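Kitchen notebook, October - onion soup base, second go

Picking this up where I left off after lunch. The first batch was too sweet for my taste and for Urs's as well (he was polite about it, but he put his spoon down pretty early), so I went back to the beginning and did the onions slower. Used the big Nurkard pot again because the bottom is thick and it forgives me when I wander off to answer the phone. 2000 g of yellow onions, sliced pole to pole, with a good lump of butter and a spoon of oil, lid on for the first 24 minutes and then off.

Tsz-kin asked me to write down when the salt goes in, so for the record: half at the start, the rest after the wine. I tried holding it all back last time and the onions just sat there looking at me. Weighed the pot contents once the color was where I wanted it and got 600 g, a bit darker than the first batch and a lot stickier. Deglazed with dry white wine, scraped like mad, let it cook down until I couldn't smell the alcohol anymore.

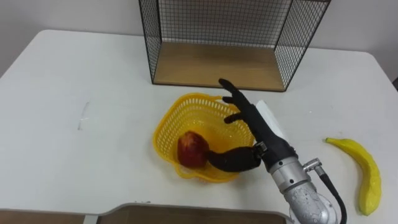 Apple in the yellow basket, mesh shelf behind.

Stock next. I-hsuan's chicken stock from the freezer was lovely but very gelatinous, so I thinned it with water, and the whole batch came to 1166 g before simmering - a smaller yield than I'd hoped for, but the flavor is so much rounder! Thyme and one bay leaf, pulled the bay after twenty minutes. Cheng-en thinks two would be fine. I think one, and it's my notebook.

Tasted it at 3:30 with Urs and Cauã. Urs had seconds. Cauã wanted more acid, and I have to say he had a point, so we stirred a few drops of sherry vinegar into his bowl and then into everyone's. It woke the whole thing up without tasting of vinegar. I didn't measure, which I regret now, so next time use the little dropper from the Mitine set and write the number down right away.

Still to do: try the same onions with beef stock (ask Tsz-kin if there's any left), and see how the base keeps in the fridge overnight. Two jars are on the bottom shelf with blue tape on the lids, please don't eat them yet. The cheese toasts I'm leaving for another day, the broiler was running hot again and I burned my test slice.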